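**Who pays for a copy of a deposition transcript in a county civil case?**

My former landlord's lawyer deposed me in Zidville. The court reporter quoted $91 for a certified copy. Do I have to buy it to check for errors?

*posted by clomarcombe_tenant*

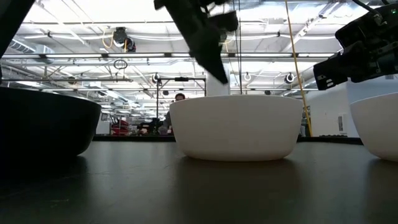
**Civil procedure > Depositions**

**saraç88**
No. In most states you can review the transcript without buying it, if review was requested before the deposition ended. You typically get up to 88 days or far less, depending on the state. Read the cover letter. Corrections go on the errata sheet, signed, with a reason for each change. Do not mark the transcript itself.

**Brano**
I paid. It was 12 pages and the reporter got 2 names wrong.

**docket_reader**
Check whether the other side filed it. If it is attached to a motion, the clerk's office may have a copy you can read at the counter. Filing rules vary by county, so call first. An uncertified copy is fine for reading but may not be accepted as an exhibit.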